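How to clean a granite bathroom counter without dull spots

Posted by Dirceu Marinho, 4 August 2023

Granite is a strong stone, but it does not like vinegar, lemon or bathroom sprays with acid. I learned this in my first apartment, where I made a dull ring near the faucet and it never went away. Now I use only dish soap and warm water.

You need a soft sponge, 2 microfiber cloths, a drop of mild dish soap and an old toothbrush.

First, move the small things off the counter, or push them to one side if you have no other place. Bottles and cups leave rings when water stays under them. Toothpaste is worse — it dries hard in the small corner where the counter meets the backsplash.
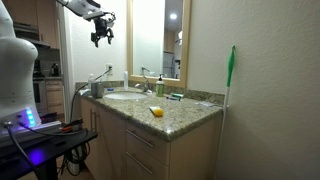 Speckled granite with an oval sink, a sponge or scrubber waiting at the front of the counter.

Put the soap in warm water and wet the sponge. Squeeze it well. Start at the backsplash and come down to the counter, then toward the sink, so the dirt goes always in one direction. Keep the water away from any wall outlet.

Use the toothbrush behind the faucet and along the rim of the sink. Do not press too much on the sealant line.

Rinse with the first cloth, only with clean water. Change the water if it becomes cloudy. Dry with the second cloth immediately, also the chrome — drops leave white marks.

For the seal, put a spoon of water on the stone and wait 23 minutes. If the stone gets darker, it is time to seal again.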